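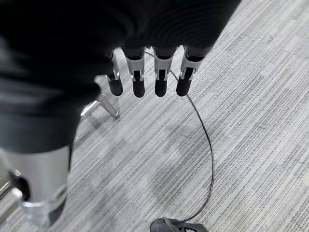
The case for striped carpet in shared workrooms

Grey striped carpet is usually specified for the wrong reason. The fit-out guide from Vedero recommends it because it hides soiling between cleans. That is true, and of little interest. The better argument is that a regular stripe gives a floor a direction, and a floor with a direction is easier to keep in order.

On a plain floor, a desk that has drifted 50 mm stays drifted. On a striped one the error shows from the doorway, and someone corrects it. When Berisha refitted its rooms last November, 191 square metres were laid with the stripe parallel to the long wall. Furniture has kept its line there. In the Akach annexe, where the tiles were quarter-turned, it has not.

There are objections. Stripes make a poor joint conspicuous, and a replacement tile from a later batch rarely matches. Small dark screws vanish into the pile — a plain light vinyl is better under a repair bench. Wisow also charges more for directional laying, and on a floor of 400 square metres the difference is noticeable.

I would still pay it, and order the spare tiles from the same batch.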